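The Second Supper

My grandmother kept a shelf in her refrigerator that the rest of us were not allowed to touch, and on it, in bowls with saucers set on top for lids, was everything the family had failed to finish. A half cup of lima beans. The heel of a meatloaf. One boiled potato, looking lonely. I grew up thinking of that shelf as a sort of penalty box, and it took me until well into my forties, with children of my own pushing perfectly good stew around their plates, to understand that it was the best-run part of her kitchen.

I've been thinking about her shelf a great deal since June, when I spent a couple of weeks on Bornholm, the Danish island out in the Baltic, in a rented house with a stove that had opinions and a grocery store that closed earlier than I ever remembered it would. We ate a lot of smoked herring (you really have to, the smell follows you down the road) and we ate it again the next day, mashed into potatoes, and again the day after that on rye bread with an egg. By the end of the trip I was planning our dinners backward, starting from what I wanted for lunch.

When I got home I told all this to Rhys Ngata, who cooked in restaurants for 17 years before he gave it up to teach evening classes for people who, in his words, own one good pan. He laughed at me, kindly. Restaurants have always cooked this way, he told me, they just have nicer names for it. The roast on the menu becomes the hash at brunch, and the bones have been in a pot since the night before.

"People at home save the food and then they don't have a plan for it," he said. "So it sits there until they feel bad enough to throw it out."

His own plan is simple, and I've borrowed most of it. Stews and braises and beans go into shallow containers, since a deep tub takes forever to cool in the middle. Rice goes into the fridge promptly and gets eaten the next day, or else it goes in the freezer in flat bags. Anything green and dressed is a lost cause, and he'd like us all to stop pretending otherwise about salad.

Then there is the matter of warming things up, on which Rhys is more easygoing than I expected. Fried food wants a hot oven, 15 minutes or so on a rack. Pasta wants a skillet and a splash of water. For soup, curry, and plain rice he is perfectly happy with the microwave, provided you cover the dish, spread the food toward the edges, and stop at least once to stir. Then you leave it alone for 2 minutes before you eat, and this is the part my children can't manage, and I can't say I'm much better, standing there with my fork already out and yesterday's chili smelling better than it did the first time around.
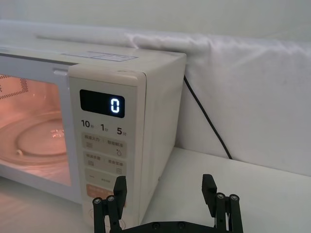

My grandmother would have put a saucer over it and made us wait. She'd have set out the good napkins, too, which she did for leftovers as well as for company, and then she'd have gone back to the refrigerator to see what was left on the shelf for tomorrow.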